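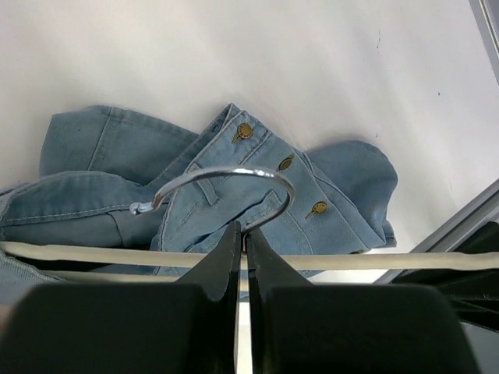
Light blue denim jacket with a metal hanger hook

Garment Sorters and Hangers — Wamudwood

Salehi is hiring 2 people for the clothing room at our Wamudwood site. We take in used clothes, put them on hangers and send them out to the Sturkgate shop. Shifts start in July.

The work
You will take clothes out of bins, check buttons and seams, and put each piece on a hanger. Jackets are buttoned before they go on the rack. Shirts go on with the collar straight. Anything torn or stained goes in the repair pile — you don't need to mend it yourself.

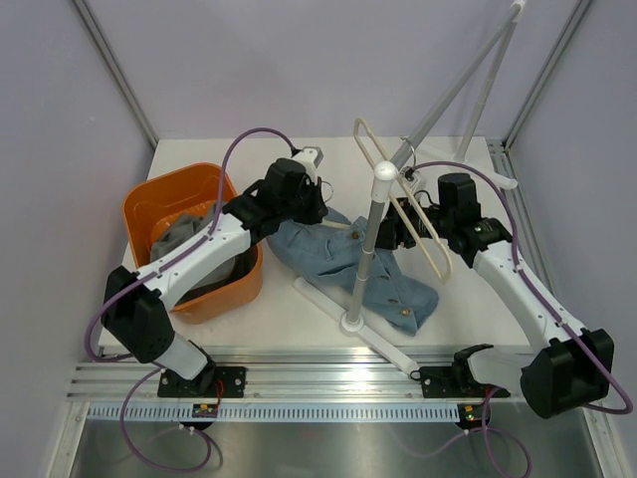 White work table with orange clothing bin

What we ask
No experience needed. You should be able to stand for most of a shift and lift 30 pounds. We train you over your first 5 shifts, and training is paid.

Hours
30 hours a week, with an 8 a.m. start. Lunch is unpaid.

How to apply
Send a short note with your phone number and the hours you can work to Aroha Tautahi, Salehi, 58 Zustbridge Road. You can also leave it at the front desk before 5 p.m. A resume is fine but not required.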